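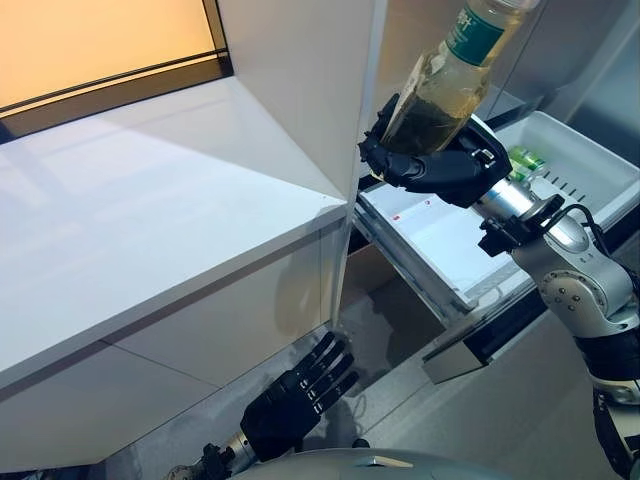
Fig. 1 – Bottle with a green label, right hand.

## 4. Setting up pots and the monthly sweep

Flullis desktop and phone. Do section 3 first (bank link). Needs 20 minutes, less if your statements are to hand.

1. Open **Pots > New pot**. Give it a short name. Bills, Holiday, Car – whatever.
2. Set the target. Whole pounds only. No commas, the box rejects them.
3. Pick a type: **Fixed** (same amount every month) or **Sweep** (whatever is left over).
4. Press **Save**. The pot shows grey until the first payment lands.
5. Repeat for each pot. Bills first.

**Note:** a pot is a label on money in your linked account. Nothing leaves the bank at this stage. Transfers are section 6.

### 4.1 Setting the floor

The floor is what the sweep must leave behind in the current account. Default 500. Change it before switching the sweep on.

1. **Settings > Sweep > Floor**.
2. Type the amount, press **Apply**.
3. Go back to Pots and check the green line has moved. If it hasnt, log out and in again.

**Caution:** the floor does not know about cheques or card payments still pending. Set it too low and you can go overdrawn. Bank's charges apply, not ours.

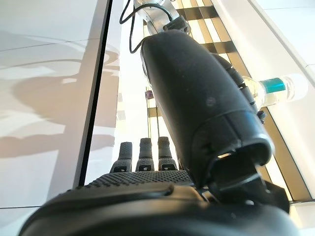 Can I run two sweep pots at once?

Only one can be active. Make the second one Fixed, or pause the first under **Pots > Edit > Pause** and switch over after pay day.

### 4.2 Importing old transactions

Optional, but the forecasts are poor without it.

1. Download a CSV from your bank. Pfeiffer format also works.
2. **File > Import**, choose the file. Up to 2000 lines per file – split anything longer.
3. Match the columns. Date, payee, amount. Ignore the rest.
4. Press **Test**. Read the errors. Fix them in the file, not in the preview.
5. Press **Import**.

Error 287 = dates in American order. Change the date setting on the import screen and run the test again.
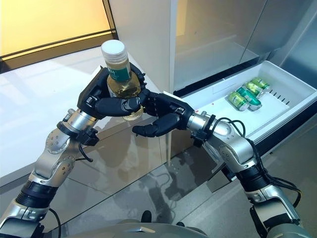

Fig. 3 – Left hand round the clear bottle, white cap upwards.

### 4.3 Categories

1. Open **Transactions > Uncategorised**.
2. Tick everything from the same payee.
3. Choose a category, then **Always use this**.
4. Leave refunds alone. They follow the orignal purchase. 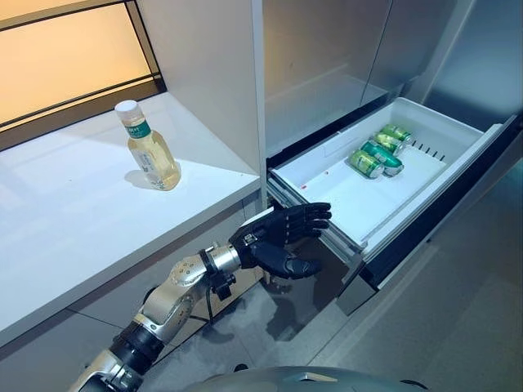
Categories decide which pot a payment counts against, so get the big ones right. Household is split into Groceries and Appliances, and people mix them up. A fridge with a pull-out drawer, like the open one in Fig. 4, is Appliances; the food you put in it is Groceries. Delivery and fitting go with the appliance. Extended warranty goes under Insurance – separate line, edit by hand if the shop billed it all together.

### 4.4 Switching the sweep on

1. Check the floor again.
2. **Pots > Sweep > On**.
3. Choose the day. Day after pay day is best.
4. Confirm with your PIN.

**Caution:** joint accounts – both holders must confirm, otherwise the sweep sits at Waiting and expires.

Grolness savings accounts: transfers in only, see section 6.2. Paper forms go to Hartmut Reinholz at the Fasthorpe office.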